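Open day at Surnby, 28th September

I had wanted to see a walking robot from close by for a long time, so when my friend Tymofii wrote that Surnby would open its doors, I took the early bus. The journey is 74 minutes and I was still too early. We went in by groups of 12 persons, each group with one guide. Ours was Gijs Desmet, who spoke slowly, which I was thankful for.

First came a talk with many slides. I understood perhaps half of it. Then we went to the practice room, which is made like a home, with a washing machine and curtains, and I liked this much more than the slides. The task of the day was tidying: small yellow things and two orange baskets on a white table. I expected big, quick movements as in films. The arm goes out carefully, like my grandmother's when she takes an egg.
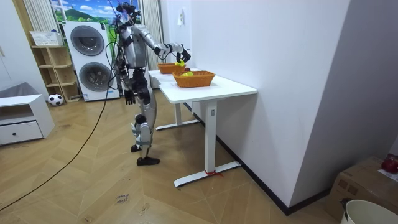 Bethel Abdella wrote to me afterwards that she would not want one at home before it can also do the stairs, and that for her the slowness is no problem at all. I asked Gijs about stairs. He said they may show it in May, and I have already put my name on the list.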